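About the Penry Dictionary Workshop

We make dictionaries for languages that don't have enough of them! The Penry Dictionary Workshop began when Branwen Probert and Grigore Gavrilă were both teaching evening classes and kept running out of words to look up. Their students were asking good questions, and the only printed glossary had 708 entries, most of them about farming.

Our first project was Meva, a bilingual learner's dictionary with sound recordings for every headword. It's still growing, and we still love working on it. Each entry gets a plain definition, at least two sample sentences taken from real speech, and a note on where the word is used (our speakers will happily argue over that last part for an entire afternoon).

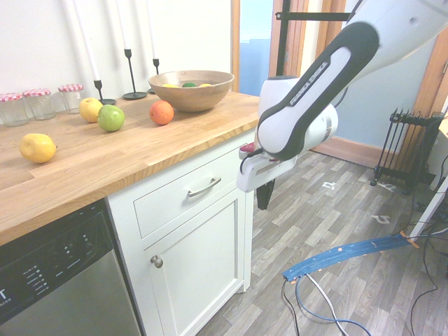 After Meva came Beltico, a phrase collection for families who want to use more of their language at home. Rhun Samuel runs the recording sessions and has now worked with over 50 speakers, from schoolchildren to great-grandparents. Hefin Cadwaladr built the search tool, which forgives bad spelling and puts up with missing accents. He's now teaching it to handle verb endings, and the early results have all of us excited.

Caradog Vaughan edits everything. He reads each new batch of 40 entries out loud before it goes online, and he finds something every time.

We also run a free Saturday class on how to write a dictionary entry. You don't need a degree in linguistics. Some of our best contributors came in knowing a lot about knitting, or boats, or their grandmother's sayings, and learned the rest with us.

Our newest project, Vurkley, is a picture-free pocket glossary for adult beginners, and we're looking for people to test it in June. If you speak one of our languages, or you're just starting to learn one, come and say hello. The office door is open most mornings until noon, and the kettle is usually on.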